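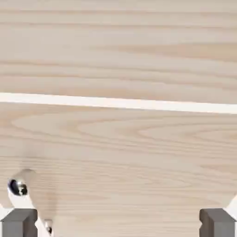 What is the difference between teaching a task by hand and teaching it by remote control?
In hand teaching, the operator holds the arm and moves it through the task while the joints are recorded. In remote control, the operator works a separate leader device and the arm follows.

Jurstead teleoperation group, working meeting, April
Chair and minutes: Liliana Longo
Started 9:30 a.m.

1. Previous minutes
Accepted. Item 4 (spare leader cable) stays open.

2. Simulated wrist view
The simulated bench was reviewed from the wrist camera. Both gripper fingers stay in view at the bottom edge with the gripper open, and wood grain renders clearly on the near and far panels. The white strip between the panels was discussed. Fletley asked for it to be kept in the base layout. Roussel would prefer a variant without it, so that a policy does not learn to use the strip as a position cue. Agreed: keep the base layout and add the variant as a separate configuration.
Lighting is bright, and the white link on the left loses its edges in places. Exposure to be lowered one step and the result compared with the bench camera before any new recording.

3. Demonstration method
Hand teaching gives smoother approach paths on the real arm, but the operator's hands get into the wrist view and those recordings have to be masked. Remote control leaves the view clear. It also carries over to the simulator with no change to the logging format. Operators report that contact is harder to judge through the leader, mainly when closing on thin parts.
Agreed: remote control for all simulated sets. Hand teaching remains allowed on the real arm for insertion only.

4. Set size
Target is 800 accepted demonstrations for the pick-and-place task. Tirnville proposed splitting these evenly between operators. Not agreed; new operators need a practice block first, and practice runs do not count toward the target.
A run is rejected if the gripper command and measured opening disagree for more than 3 consecutive samples, or if the operator pauses with the arm in contact with the bench.

5. Leader calibration
The grip trigger drifts after a restart. Zero position to be checked at the start of each session and written in the log header. Runs with no header entry go to the hold folder and are not deleted.

6. Actions
Longo: write up the rejection rules, including the pause rule.
Roussel: variant configuration without the strip.
Fletley: exposure change and comparison renders.
Tirnville: practice block, 2 tasks, same start pose for both.

Open: spare leader cable.
Closed 10:40 a.m.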